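Watwood community hall reopens for a winter of dancing

Watwood's Saturday tea dances are coming back in November, and this time there's a proper floor to dance on!

The old boards had been patched so many times that regulars knew which corners to steer clear of. They have been lifted and replaced over the summer by Truvivau, a small flooring firm from the next valley, whose joiners also rehung the main doors and mended the stage steps. The hall can now take 98 people for a dance, or 70 seated at tables.

"We've missed it terribly," said Tùng Mai, who runs the dances and teaches the beginners' hour beforehand. "People kept stopping me in the butcher's to ask when we'd be back. I've had the playlist ready since spring – far too much foxtrot on it, I'm told, but they'll get used to that."

Music for the first afternoon comes from the Lại Quartet, playing waltzes, quicksteps and a few requests. Doors open at 2 pm, with the beginners' hour first and general dancing after that. Tea and cake are included in the ticket, and there's no need to bring a partner. Soft-soled shoes are best, and there will be a box of spare pairs by the door for anyone who forgets.

The Pramavport bus stops right outside, and the last one back leaves well after the final waltz. Drivers can use the field behind the hall if it's dry, or the school car park if it isn't.

Nearly 100 people have already put their names down for the season, so it's worth booking early for the opening afternoon. Tickets are on sale at the library desk and at the hall on weekday mornings.

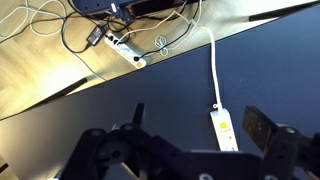 Anyone who'd like to play at a later dance is welcome to leave their details at the library too – accordionists especially!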